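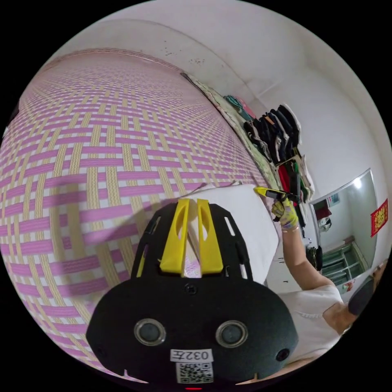

Wrist view, bedroom part of Dustamix. The two yellow fingers are over the woven mat, the clothing lies along the side of the bed.

Dustamix — data card and short notes

What is in the set

Dustamix contains 324 episodes of household work recorded with hand-held grippers. All of them come from lived-in bedrooms and kitchens in Prandham. We did not prepare the rooms, so the view has whatever the room has: mirrors, wall ornaments, patterned bedding, other people who are working at the same time.

We made it to study one question. When a policy is trained only from the wrist view, how much does it depend on the background around the fingers? The earlier set, Steltia, was recorded on a plain table and could not answer this.

Tasks

There are five tasks:

fold a garment on the bed
separate dark clothing from the rest
move a pillow to the head of the bed
close a drawer
put a cup on a shelf

The first two take most of the recording time, and they are also the most difficult for every model we tried. Black garments which lie one over another are a special problem. The edge between two of them is often only a few pixels of slightly different black.

Recording

Each gripper carries a very wide lens. The picture is a circle on a black background, and straight things near the border look bent. We keep the picture like this in the release. If your model needs a flat picture, please run the script undistort.py, but know that you lose a part of the side view. In our tests the side view was useful for finding the bed edge.

The gripper body covers the lower middle of the picture. We give one mask file per gripper. Please do not use the mask of the left gripper for the right one, they are similar but the offset is different.

Method

We trained the same policy in two ways. The first uses the full circle. The second uses a crop around the fingers, where everything far from them is replaced with gray. We call this second one "near crop". For testing we kept 20 episodes away from training, all from rooms which the model did not see before.

Result

The near crop was better on the cup and the drawer. On the folding task it was worse, and this surprised us at first. We looked at the errors one by one and our present idea is that folding needs to see where the rest of the cloth goes, and the crop removes exactly this. For the pillow task the difference was too small to say anything.

Mirrors made trouble in both versions. A reflected lamp or a reflected door sometimes pulled the predicted motion toward the wall. Episodes with a visible mirror have the tag mirror in meta.json, so you can leave them out or test them separately.

Known problems

Some hands in the view wear gloves and some do not. There is no tag for this yet.
Second person in view: the tag exists, but it was added by hand and a few episodes are surely missing.
Strong shadows of the gripper on light bedding are not corrected.
The drawer episodes have a small time shift between the picture and the finger width. The fix is planned for December.

Files

episodes/ — one folder per episode, video and finger width
masks/ — one per gripper
meta.json — task, room, tags
splits/ — training and test lists

Comments (4)

Kneževič
Is the finger width in millimeters or normalized? I did not find it in the card.

dustamix-maintainer
Normalized, 0 is closed. I will add it to the Files section.

fold_later
We see the same thing with the near crop on towels. A wider crop helped us a bit, maybe worth trying before you give up on it.

tk-lab
The mask for the right gripper opens as an empty file for me. Downloaded Thursday.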